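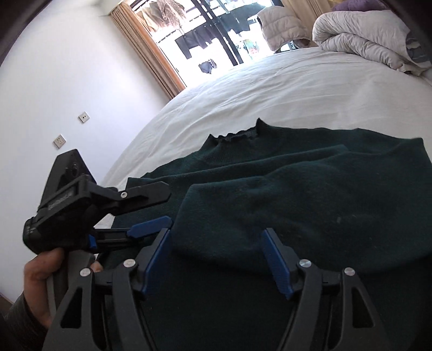

The green jumper, on the big bed.

I have been trying to get through a whole winter without buying any new knitwear, and it is now February and I've nearly done it (nearly!). The green one has done most of the work. I got it in the charity shop in Killham for eight pounds, and it has a proper high collar, so I can leave the scarf at home and stop losing scarves on the 405.

What set me off was turning out the wardrobe last autumn. I found 2 cardigans with the labels still on, both from Groston, both bought in the sale and both a colour that makes me look as though I need a lie down. One of them had cost me £80. I sat on the floor and felt a bit sick about it, then put them in a bag and took them straight down the road before I could change my mind.

So the rule is that I mend what I have, or swap, or go without. Mending has been the fun part, much more than I expected. I bought a darning mushroom and a tin of odd wools from the market at Kasten, and my first attempt looked like a scab. Really, a big brown scab on a grey elbow. The second was better, and by Christmas I was doing little squares in mustard and quite showing off about them.

Washing is where I've gone wrong most often. I had a lovely Momby cardigan, soft as anything, and I put it in with the towels by mistake and it would now fit a medium-sized teddy. These days I do everything in the bath with a capful of wool wash and cool water, roll it up in an old towel and kneel on it, then leave it flat. No hangers! I hung a heavy one on the shower rail once and the sleeves came down to my knees.

Moths are the other thing. I've tried cedar balls, lavender bags and a sticky trap that mostly caught my dressing gown. The freezer seems to be the best of the lot, two weeks in a sealed bag next to the peas, though you do need to warn anyone who comes looking for fish fingers.

By my sums I've saved £120 so far, if you leave out the wool, and I am leaving out the wool. There's a navy one with a hole under the arm waiting on the chair and I still can't decide between matching thread and bright orange. Orange, I think. If anyone has a good way of darning an armpit without it going stiff, please leave me a comment.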